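Mollwood Garment Reuse Store: Quarterly Premises and Storage Inspection

Site: Unit 2, ground floor and mezzanine
Date of inspection: February 10, 2025
Inspected by: Marjatta Honkanen
Accompanied by: Philomena Korletey (shift lead)
Copy to: Lucie Sandhu, Erzsébet Vörös

Ratings: S = satisfactory. A = action needed. N = not inspected. Items carried over from the previous checklist are marked (c/o).

Section 1. Access and escape routes

1.1 Main entrance clear, door closes fully under its own closer. S
1.2 Rear fire exit clear on both sides. A
Comment: inside clear. Outside, two pallets left within the hatched area. Moved during the visit. Hatching is worn and needs repainting before the next inspection.
1.3 Aisle width between racking bays at least 1000 mm. S
Comment: narrowest point measured at bay F, just within limit. Do not add end-of-bay hooks here.
1.4 Emergency lighting, monthly flick test recorded. A (c/o)
Comment: January entry missing from the log. The fittings all lit when tested today.
1.5 Exit signs visible from all work positions. S

Section 2. Folding and packing area

2.1 Work surfaces stable, no sharp edges. S
2.2 Table covers secured or short enough not to catch feet. S
2.3 Floor free of offcuts, tags and swing tickets. A
Comment: tag barbs found under the packing bench. Sweep at each shift change, not only at close.
2.4 Anti-fatigue mats flat, edges not curled. A
Comment: one mat curled at the corner nearest the scales. Withdraw from use. Replacement to be ordered through Wenditz with the next consumables order.

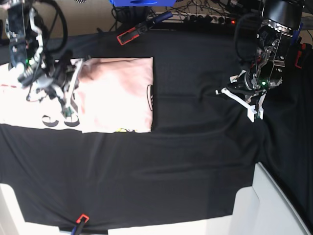 2.5 Tagging guns stored with needle covers fitted. A
Comment: one cover missing. Gun taken out of service until a new cover arrives.
2.6 Safety knives only, no fixed-blade knives. S
2.7 Lighting at bench height at least 500 lux. S
Comment: 555 lux at the packing bench with all tubes on. Readings taken with the site meter, calibration label in date.
2.8 Finished stacks no higher than the marked line on the shelf upright. S

Section 3. Racking and manual handling

3.1 Load notices displayed on every bay. A
Comment: notice missing from bay C. Spare copies are in the office, second drawer.
3.2 Uprights, beams and locking pins free of visible damage. A
Comment: amber damage to the front upright of bay D at low level, consistent with trolley contact. Offload when convenient and do not reload until the Duvunari engineer has looked at it. Column guard to be fitted at the same visit.
3.3 Heavier cartons stored between knee and shoulder height. S
3.4 Kick stools and steps tagged and in date. S
3.5 Trolley castors free of thread and tape. A (c/o)
Comment: second inspection in a row. Two trolleys pull to the left under load. P. Korletey to add castor cleaning to the Friday list.

Section 4. Packaging, waste and fire loading

4.1 Polythene bags kept in closed bins away from heaters. S
4.2 Film and card waste separated at source. S
4.3 Suffocation warning printed on bags above the size limit. N
Comment: new stock from Yurchenko not yet unpacked. Check on delivery and record the result here.

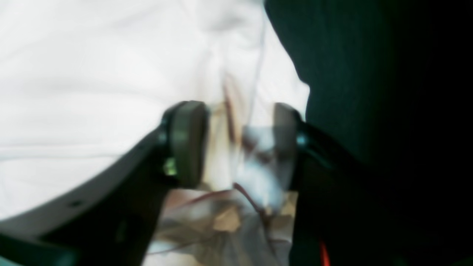
4.4 Waste cage emptied before it reaches the top rail. A
Comment: overfull on arrival. Collection is weekly and no longer enough in the run-up to March. E. Vörös to ask for a second collection.
4.5 Extinguishers in place, pins and seals intact, service label in date. S
4.6 No storage within 500 mm of sprinkler heads. A
Comment: top shelf of bay A over the line. Cartons lowered during the visit. Mark the limit with tape.
4.7 Smoking shelter at agreed distance from the waste cage. S

Section 5. Electrical

5.1 Portable appliances labelled and in date. S
5.2 No extension leads run in series. A
Comment: one found behind the label printer. Removed. A fixed twin socket is needed here, quote requested.
5.3 Distribution board accessible, cover closed. S
5.4 Steam unit hose and plug free of damage. S
5.5 Steam unit descaled and dated. A
Comment: descaled according to staff, but the card is not signed.
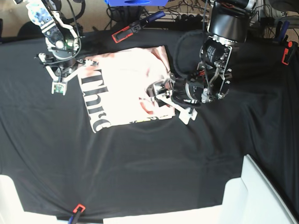
Section 6. Welfare and records

6.1 First aid box complete against the contents list. A
Comment: eyewash pods expired. Replace both.
6.2 Names of first aiders displayed and current. A
Comment: the notice still shows Anathi Oosthuizen, who has moved to the other site. Reprint.
6.3 Accident book available, completed pages removed and filed. S
6.4 Hot water at hand basins. S
6.5 Induction records held for all current staff. S

Priority actions

Bay D upright: offload and report, L. Sandhu, within seven days.
Fixed socket at label printer: L. Sandhu, by the end of March.
Eyewash pods: P. Korletey, this week.
Emergency lighting log: P. Korletey, with immediate effect.
Second waste collection: E. Vörös, this week.

All other A items to be closed before the next quarterly inspection. Return the signed action sheet to M. Honkanen with the date of completion against each item number.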